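Loop-pile carpet

Loop-pile carpet is a floor covering in which the yarn is left as uncut loops standing on a backing. It is sold mostly in greys and beiges, for offices, rented flats, corridors and studies.

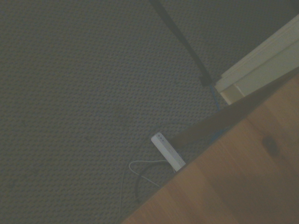 Low-pile grey carpet beside white-painted door trim, with a black cable lying across it.

Construction

The yarn is pushed through a backing cloth and held there with a layer of adhesive. In cut-pile carpet the tops of the loops are sheared off, leaving tufts. In loop pile they are left whole, and when the loops are short and all of one height the surface looks pebbled, with the rows readable from above. Makers call this "level loop". Retailers have used a good many other names for the same thing, and the names tell the buyer very little.

The usual fibres are nylon, polypropylene and wool, alone or blended. Polypropylene is the cheapest and takes up little water, but it flattens under furniture and can be marked by the friction of a heavy object dragged across it.

Claims of durability

Loop pile is commonly described as hard-wearing. The description is fair as far as it goes, though much of the evidence offered to shoppers comes from the sellers. The Porkora range, introduced in June with a promise of "100 per cent recovery" after crushing, gave no account in its brochure of how recovery had been measured, or after how long. The rival Alva range carried a 5-year guarantee which excluded stairs, castors, pets and doorways. It is hard to say what was left to guarantee.

The known weakness is snagging. A caught loop can pull out a whole row, leaving a visible line — the fault is called a run or a ladder. A pulled loop should be trimmed level with scissors and never tugged.

Stains and colour

Mid-grey and grey-beige shades are said to "hide dirt". They hide it from the eye only, and grit stays at the base of the loops until it is vacuumed out. The same shade can also look greenish or brown under weak light, so a sample seen in a shop is a poor guide to the finished room.

Edges and doorways

Fitted carpet is normally hooked over gripper rods close to the wall, with the edge tucked down against the skirting. Door trim is more awkward. Stepped mouldings and foot blocks have to be cut round by hand, and a careless cut leaves a gap or a frayed row. Older fitting guides recommend removing the trim first, advice that seems to be seldom followed.

Cables

Telephone, network and power leads are often run along the edge of a carpeted room or laid straight over the pile. Thin leads can sometimes be pressed into the gap beside the skirting. Thicker ones stay on top, where they may be tripped over or pinched by furniture. Power leads should not be put underneath the carpet, where damage goes unseen and heat cannot escape. Adhesive tape is often suggested as a remedy, but it grips loops badly and leaves a residue.

Origin of the name "Brallolgate"

Some trade glossaries list "Brallolgate" as an old word for level loop and trace it to weaving at Purnach. The claim rests on a single catalogue entry, no. 2611, and no earlier use has been produced.

See also: Carpet tile; Cut pile; Gripper rod; Skirting board; Underlay

Page last edited Mar 26, 2024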